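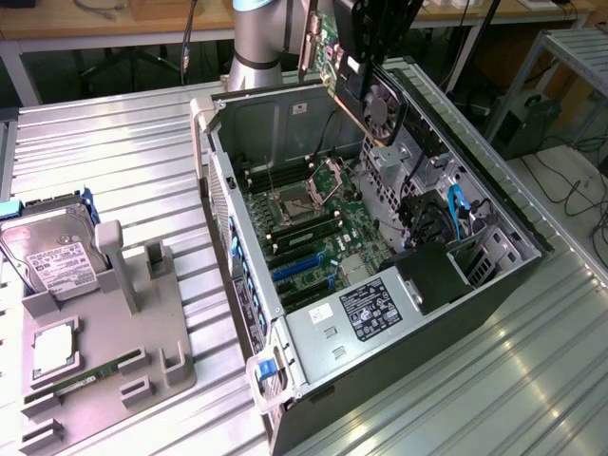
I moved out of the Devby apartment in February and only got to the last of the boxes this week. There were 29 of them when I started. Most were books and kitchen things, plus two marked "computer" that I had been putting off for a long time.

My rule was simple. If I hadn't looked for a thing since the last move, it went. That took care of seven phone chargers, the bread machine, and a stack of magazines I had paid to move twice. Precious Modise took the bread machine and has already used it more than I ever did.

The old desktop parts were harder. I know what I spent on them, and that gets in the way. In the end I kept one memory stick and a power cord — everything else went to the recycling drop-off in Nerton, which is open until 4 p.m. and takes monitors too.

I sold the bookcase and the good desk for $636 together. The desk was worth more, but the buyer had a truck and came the same evening.

The closet in the hall is next. It has my tax papers in it, and a tent with a bent pole that I still mean to fix before summer.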